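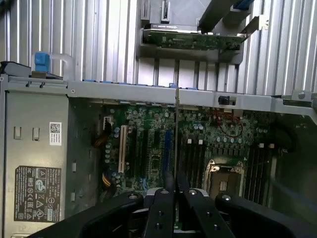 How often do the finger pads on the Hemberg cell need changing?
Every 2,000 cycles, or sooner if a pad shows a nick at the tip.

Hemberg cell, setup and upkeep notes

These notes cover the strip-down cell at Avstead, which works on desktop computer cases laid on their side. The case is open and the motherboard faces up before the arm goes in.

Start-up
Home the arm with the case out of the cell. Load the Gelow profile, then set the case against the left stop. Run the approach at 20 per cent speed and stop above the crossbar. The two fingers must go down past it without touching. Clear loose wiring from the path by hand.

Wrist camera
The fingers should show at the lower edge of the view. If they have moved, redo the hand-eye calibration with 9 poses. Results go in calib/bickerstaff.txt.

Fingers
Isolate the air and the drive. Check each finger screw with the torque driver. Close the fingers on the gauge block and read the gap on both sides. Up to 5 hundredths of a millimetre difference is allowed.

Known faults
Glare from bare metal panels upsets edge detection. Lower the top light one step and retake the reference.

Maintainer: Segundo Huamán
Last checked: January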